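Skostden Wine and Tea Society
Report of the members' visit to the Grutholm estate

Members of the Society visited the Grutholm winery and tasting rooms at the invitation of the estate. The visit was arranged as part of the Society's regular programme, and 23 members attended. The party was received in the upper tasting room, where the estate's hosts gave a short account of the property and of the changes made to the cellars since the last harvest.

The estate keeps its white and sparkling wines in the older of its two buildings. Members were taken first to the press floor and then down to the barrel store, which holds 120 casks. The cellar is kept cool throughout the year by the thickness of its walls, and no mechanical cooling has been fitted. Several members asked about the use of second-hand casks. The hosts explained that these are bought in after one season elsewhere and are used only for the still whites.
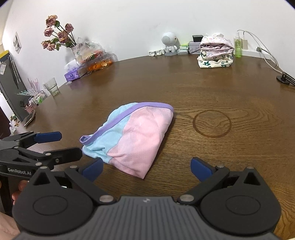

The tasting consisted of four wines, poured in the order in which they appear on the estate's list. The first, a dry sparkling wine, was generally well received. The second and third were still whites from neighbouring plots and were served side by side, so that members might compare them. The fourth, sold under the Onness label, is a sweet wine made in small amounts; the present release is limited to 500 bottles, and orders from club members are taken before it goes on general sale.

After a light lunch the party was shown the tea room, opened in August of last year. Teas are supplied by Iyengar, and the list is short. Members tried a smoked black tea and a green tea with the estate's own cheese biscuits. It was felt that the smoked tea was too strong for the biscuits, although it went well with the fruit cake. The tea room is open to visitors without booking. The cellar tour must be booked in advance.

Members who placed orders on the day should note that delivery is charged by the case and that mixed cases are accepted. Orders for the Onness wine should be sent directly to the estate, quoting the Society's name. The Society holds no stock and cannot take payment on the estate's behalf. 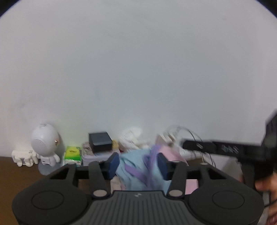
Innes Jardine: I would ask that the two still whites be tasted blind if the Society goes again. With the labels in view, our end of the table had settled on the dearer one before the glasses were filled. I should also be glad to know if the sparkling wine may be included in a mixed case.

The estate's price list may be consulted at the next meeting.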